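Suturing Skills Laboratory: Frequently Asked Questions

Dunbar Center for Surgical Training, Nalside Campus

Last updated 2019-08-24

The following answers apply to residents, fellows and visiting trainees enrolled in the tissue suturing course. Questions about payroll, housing or clinical rotations should be sent to the appropriate department office.

Who may enroll in the course?

Enrollment is open to surgical residents in their second year or later, to fellows, and to practicing surgeons who hold a current training agreement with the Center. Medical students may observe a session with the written approval of the course director, Dr. Natsumi Higuchi. Observers do not handle instruments.

What must be completed before the first session?

Trainees must complete the online safety module, the sharps handling form and the knot-tying assessment. The knot-tying assessment is taken by hand at the open benches in Room 181 and may be repeated as many times as necessary. A trainee who has not passed it will be moved to the next available course date.

What tissue is used for practice?

The introductory session uses synthetic pads. All later sessions use animal tissue obtained from a licensed supplier. Trainees who object to the use of animal tissue for religious or personal reasons should notify the laboratory office at enrollment. Synthetic material will be provided for the full course, and the assessment standard is the same.

Are the incisions made by the trainee?

No. Incisions are prepared by laboratory staff before the session begins, so that all trainees close wounds of comparable length and depth. A trainee who finds that an incision has torn or widened should stop and ask for a new piece of tissue. Additional cuts may not be made without an instructor present.

How should the needle be held?

Unless the instructor directs otherwise, the curved needle is to be grasped away from the point, with the jaws fully closed before the needle is moved. The point must remain in view at all times. A needle that has rotated in the jaws should be corrected over the tissue, in the center of the field, and never near the margin of the view, where it can be lost.

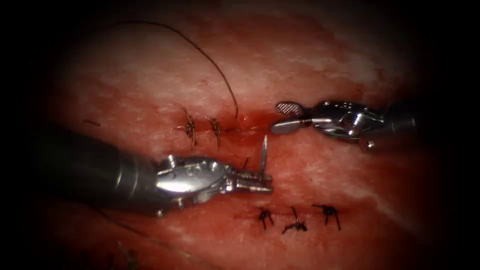 Curved needle held upright near its lower end, with the second grasper open at the upper right.

What is the second instrument used for?

The second instrument receives the needle as it leaves the tissue, steadies the wound edge and manages the suture tail. Trainees often neglect it during early sessions and leave it outside the field of view. Instructors will ask that both tips remain visible throughout each stitch. The wound edge is to be lifted gently; crushing it between the jaws is recorded as a fault on the assessment sheet.

What spacing is expected between stitches?

Spacing is set out on the exercise card for each session and differs between the interrupted and running closures. Bites on the two sides of the wound should be equal in depth and in distance from the edge. Trainees are advised to place the first stitch slowly and to judge the others against it.

May the tissue be moistened during a session?

Yes. Saline is available at each station and should be applied sparingly. Pooled fluid is to be removed with gauze before the next stitch is placed. Water from the hand sinks may not be used.

What should be done if a needle is dropped or cannot be found?

Stop work at once, leave the instruments where they are and call the instructor. Do not search the tissue with the fingers. The session will not resume until the needle has been found and entered in the station log. Lost needle reports are reviewed by Blair Haldane, laboratory manager, and have no effect on a trainee's grade. Failure to report a lost needle does.

How is the course graded?

The final assessment consists of 2 closures performed without assistance in a period of 40 minutes. Instructors score needle handling, tissue handling, spacing and knot security. A total score of 83 or higher is a pass. Trainees receive the completed score sheet within one week and may request a meeting with the instructor who graded it.

Can a missed session be made up?

One missed session may be made up at no charge if the laboratory office is notified by noon on the preceding business day. Tissue is ordered in advance and cannot be returned to the supplier. A second missed session requires enrollment in a later course.

Are trainees permitted to keep practice recordings?

Trainees may request a copy of their own sessions for personal study. Recordings may not be posted publicly or shared outside the Center without written permission. Requests made after the end of July in the academic year of the course may not be met, as older files are removed from storage each summer.

Is eating or drinking allowed in the laboratory?

No food or drink, including bottled water, is allowed beyond the coat hooks. The lounge in the Unton Building is open to trainees during course hours.

Whom should I contact with a question that is not answered on this page?

Please visit the laboratory office on the Nalside Campus during business hours, or leave a written request in the course mailbox outside Room 181. Requests concerning an assessment result should include the trainee's name and the date of the session.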